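Printed Mesh and Perforated Fabrics: Gallery

Compiled by Theda Fröhlich, Astport. Last revised 13 May 2020.

Entries are grouped by ground colour, then by print. The gallery covers household and soft-goods pieces only: bags, covers, liners, drawer pouches and offcuts. Apparel mesh is listed on its own page. Terms follow the Levania sample book, with one exception. The sample book uses "mesh" for knitted, woven and punched grounds alike. In the notes below, "perforated" is added wherever the holes read as discrete round openings in a continuous ground, whatever the method of manufacture.

Each entry gives ground, opening, print and labelling. Fibre content is given only where a legible content label survives. Dimensions are taken flat, unstretched, after resting the piece overnight on the bench. Colours are named by eye under the daylight lamp and have not been matched to any standard.

Grey ground

G-04. Drawstring pouch, square opening, unprinted. 200 mm wide at the mouth. Cord channel double stitched, cord replaced. Label removed, stitch holes remaining in the side seam.

G-07. Offcut, diamond opening, navy stripe. Stripe runs off grain toward one selvage. The drift is in the printing; the ground itself is square. Kept for comparison with G-09.

G-09. Second length of the same stripe, on grain. Slight haloing on the navy where the ink has followed the yarn into the openings. No label.

White ground

W-02. Wash bag, fine hexagonal opening, zip closure. Printed 2 mm out of register, grey over yellow, visible along the lower edge of every motif. Care label legible, content 100 per cent polyester. Zip tape has discoloured more than the body.

W-03. Cushion liner, fine hexagonal opening, unprinted. Overlocked on all sides, one side opened and closed again by hand in a heavier thread.

W-11. Panel, large round opening, perforated, small blue sprig. Motif height 80 mm including stem. Sprigs alternate left and right and are dropped by half a repeat on each row. Centre crease will not press out at a safe temperature.

W-12. As W-11, sprig in green. Repeat measured at 146 mm on the vertical. Both panels came in the same lot and are assumed to be two colourways of one design.

Beige ground

B-01. Shelf cover, round opening, perforated, unprinted. Hem turned once and glued. The adhesive has yellowed and shows through the holes as a darker band. Not recommended as a colour reference for the group.

B-05. Offcut, round opening, brown check. The check is coarse relative to the opening, so the line edges hold well. Cut edges do not fray.

B-08. Small, dense round opening, evenly spaced, perforated. Print of round fruit and long leaves. The fruit is orange in the upper part and passes to pink in the lower; leaves are olive green. Species not determined, peach or tomato both plausible. Catalogued under fruit and leaf, large scale. Bag or cover, form not confirmed. Dimensions and fibre content to be added at the June revision.

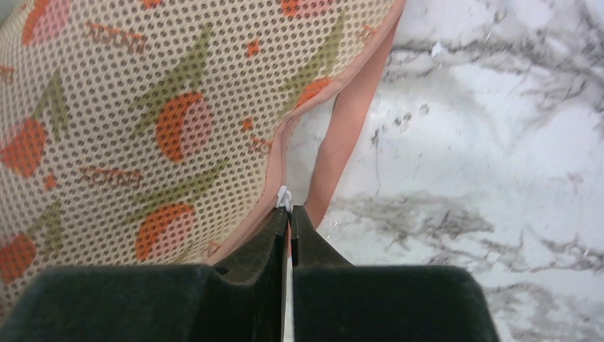
Large-scale fruit prints are held together at the end of each ground colour, after stripes, checks and sprigs. The order is by size of motif, smallest first, and takes no account of date. Where a motif shades from one colour to another, both are named, upper colour first. Holes are treated as part of the ground and are not counted as a colour.

Corrections to entries should quote the letter and number. Requests for loan of samples go through the Astport workroom; grounds G and W are available, ground B is held back until measuring is finished.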